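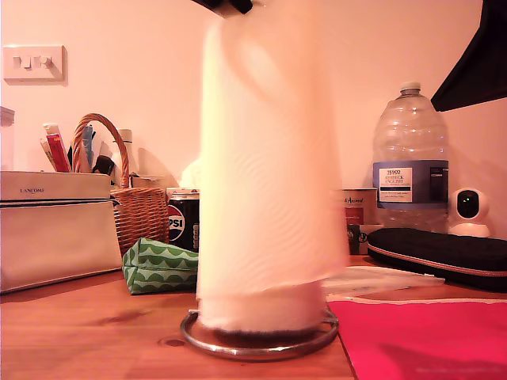
Paper towel holder leaves a gray ring on oiled wood table

Asked by L. Marinescu - 2 answers - viewed 405 times

I oiled a solid wood kitchen table in April with Pradico hardwax, two coats, 7 days between them. A wire-base towel holder stands on it. There is now a faint gray ring where the base sits. Dish soap and water did not remove it. Is this in the finish or in the wood, and do I have to strip the whole top?

Answer 1 (accepted, 43 votes)
Domnica Căpraru

Gray to black marks under metal are usually iron reacting with tannin in the wood. Plating wears through on the underside of cheap holders, water collects there, and the stain goes down past the oil. Soap will not touch it.

Procedure:
Scuff the ring with 240 grit, along the grain.
Brush on oxalic acid solution, mixed per the label. Gloves and eye protection.
Leave 20 minutes, rinse twice with clean water, dry overnight.
Re-oil the spot thin and feather it out. Wipe off all excess.

No need to strip the top. The patch may look lighter for a few weeks - oil finishes darken again with light. Put felt or cork under the holder afterward.

Answer 2 (2 votes)
Piltach

had the same in our rental in Prumville, used lemon juice and it mostly went. didnt re-oil. You could also just put the holder back on top of it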